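Chapter 5
Slip and Overload in Two-Gripper Cloth Handling

5.1 A failure on the bed task

Cloth is a poor load for a parallel gripper. It weighs little, changes shape under its own weight, and gives almost no warning before it leaves the pads. This chapter begins with a fault recorded during folding work on a bed, where a single knit garment is first laid down folded and the pads are brought in over it.

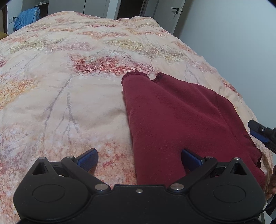 Photo: Lavanya Thampi / Wendavmont

The fault log of 15/06/2023 lists 208 grasps on knitwear. In 5 of them the cloth left one pair of pads while the other pair kept pulling. The controller read the loss of load as a position error and increased the closing force on the side that still held. Shih and Thampi named this a one-sided release. The limit in use, 700 grams of pull at each fingertip, was never reached, so no stop was issued.

The condition depends on how the garment is held. With the cloth gripped at two separate points and stretched between them, tension in the near edge is shared by both grippers. A thin strip between the pads offers little contact area. If it slips, the full tension drops to zero in one control cycle, and a stop based on peak force alone will miss it.

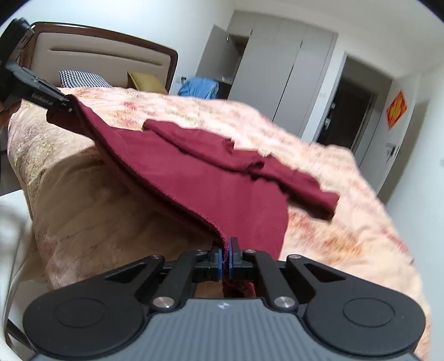
5.2 Terms used in this chapter

Slip: motion of the cloth relative to the pads while the jaws are closed.

Release: complete loss of contact between cloth and pads.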